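Jewellery packers in Hallomard teach robot arms to handle bracelets

Packing staff at Lisoletti, the costume jewellery wholesaler in Hallomard, are spending part of each shift picking up bracelets with hand-held grippers in place of their fingers.

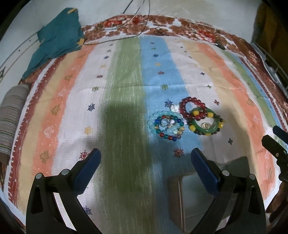
The company employs 115 people at its Grosby Road warehouse and wants robot arms to take over part of the work on the returns and repacking line by the end of November. The arms come from Munteanu, an automation supplier, and will learn the job from recordings made by the people who do it now.

Lisoletti says no jobs will be lost as a result of the first phase. The staff forum has asked for that to be put in writing for the second phase too, and talks are continuing.

What the work involves

Returned jewellery reaches Hallomard from shops in mixed bags. Bead bracelets, bangles, hair clips and necklaces arrive together, often hooked round one another. A packer tips the bag out, separates the pieces, checks each for missing beads or a broken fastening, and puts it on a card or in a pouch.

The checking is skilled work and will stay with people. Lisoletti wants the arms to do the separating and the moving, which means lifting one piece from a group and putting it down in the right tray without dragging its neighbour along.

Staff describe this as the most tiring part of the day. It is done with the fingertips, leaning forward, and the company's own accident book has a long run of entries for sore thumbs and wrists. A rotation rule brought in two years ago helped, but in the weeks after the summer holidays, when returns are heaviest, it is hard to keep to.

A conventional sorting machine was tried before the move to Grosby Road. It worked well with boxed earrings and badly with anything on elastic. It was sold, and the space it stood in is now the staff bicycle store.

Thirteen people on the recording team

So far 13 packers have joined the recording team. They all applied for it, and the work is paid at the line rate plus a small hourly supplement. Each does one session a shift, lasting 36 minutes, and then goes back to ordinary duties.

In a session, the packer holds a gripper with a camera fitted to it and opens and closes its two jaws by hand. They reach for a piece, lift it, put it down, and do it again with the next. The camera records the approach and the grip. The recordings go to Munteanu at the end of the week and are used to train the software that will run the arms.

Pieces are laid out on different surfaces, including patterned cloths and bedspreads as well as the plain grey mats used on the line. Munteanu asked for this. According to the supplier, software trained only on a plain background tends to struggle when something changes, such as a new mat or a shadow across the bench. Bright and busy cloth with small jewellery on it is a harder test.

Packers were asked to bring in suggestions for awkward pieces. The list on the wall now includes glass bead bracelets that roll, rigid bangles that sit flat with nothing to get hold of, and anything with loose charms.

"You have to slow right down," said one packer who has worked on returns for nine years. "With my hands I don't think about it. With the gripper I'm thinking about which side to come in from, and whether the other one is going to come up with it. The first week I was hopeless. Now I quite like it."

Another member of the team said the gripper was easier on her thumbs than the normal job but harder on the shoulder, and that she had asked for a lower table. Two lower tables have since been bought. A third is on order.

Not everyone is keen. A packer who decided against joining said he did not want to train something that might be used to cut his hours later. "They've been straight with us so far, I'll give them that," he said. "But you're still being asked to show it how to do your job."

What changes on the line

From November, two arms are due to be placed at the head of the returns line, behind a low screen. They will separate pieces and put them in trays. Packers will take the trays, do the checking and carding, and deal with anything the arms set aside.

Lisoletti expects the arms to handle up to 108 pieces an hour between them at the start. That is slower than an experienced packer. The company says speed is not the main concern at this stage, as the arms can be left running over breaks and for part of the evening, so that trays are ready when the morning shift comes in at 6.30am.

The start of the day will look different for the people on that shift. At present they begin with full bags. Under the new arrangement they will begin with trays that are already separated, and the first hour will go on checking. Some staff have pointed out that checking is close work which strains the eyes, and that swapping sore thumbs for tired eyes is a poor bargain. Better lighting has been fitted over four of the benches, and the rotation rule will be rewritten so that no one checks for more than two hours at a time.

There will also be a new role of line minder. The minder clears jams, empties the set-aside tray and marks which pieces the arms got wrong, so that the same sort of piece can be recorded again by the team. Minders will be drawn from the existing packers and will be graded one step up. Training takes three days, one of them at Munteanu's workshop.

The company says it will not hire from outside for these posts. Agency numbers over the winter are likely to be lower than last year, however, and the company accepts that this is partly down to the arms. Several permanent staff first came to Lisoletti through winter agency work, and the forum has asked how people will get a start there in future if the door is narrower. Management has promised an answer before the arms go live.

Questions over recordings

One early concern was privacy. The cameras point down at the jewellery and the jaws, but they record whatever is in front of them, and some packers were worried that the footage would be used to measure how fast they worked.

It was agreed that the recordings would be stored without names and that line managers would have no access to them. Sound is switched off. Staff can ask for a session to be deleted on the same day without giving a reason, and a handful of sessions have been removed in this way.

The forum also asked who owns the recordings. Under the contract, Munteanu may use them to improve its software for other customers, and Lisoletti gets a lower rental price for the arms in return. Forum members argue that some of that saving should go to the people whose hands did the work. The company has offered a one-off payment to each member of the recording team, to be made once the first phase is finished. The amount has not been settled.

Next steps

Recording will carry on through the autumn, with necklaces next. Fine chains are expected to be the most difficult of all, and Munteanu has said it may leave them out of the first phase if the results are poor. In that case they will go on being untangled by hand, as they are at the moment, at the bench nearest the window.

A test arm is due at Grosby Road in October and will be kept away from the line for its first fortnight. Staff from all shifts will be able to see it working during the afternoon break, and can bring a piece from the returns bags for it to try.

The second phase, covering new stock as well as returns, has no start date. Lisoletti says it will decide after the winter, and that the staff forum will see the figures before any decision is made.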